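October 6, 2024
By Felicja Kozłowski
Print | E-mail

Timo Wegener has run the tea break at the Kastberg chess club for 19 years, and he would like it known that he doesn't play. "I learnt the horse," he says. "Then I stopped."

The club charges members 5 crowns a cup, a price last raised in March to what he calls "scenes". Two men resigned. Both were back in time for the biscuits.

I ask what chess players talk about. "Drafts in the room. The game they should have won." He thinks a bit longer. "Parking."

He once brought in proper coffee. It was judged too exciting for the endgame, and the tin is still in his garage. Would he ever retire? "They'd have to find someone who can carry a tray quietly. I've seen them carry trays."

Comments

Damian Nowakowski: It was three men. I was the third.

Kazimiera Gajewski: The tea is fine. The draft is real.

Krystyna Witkowska: Can I buy the coffee?

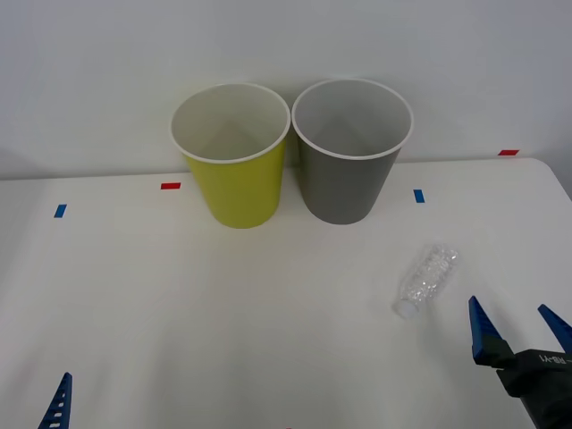

Vol. 19, No. 5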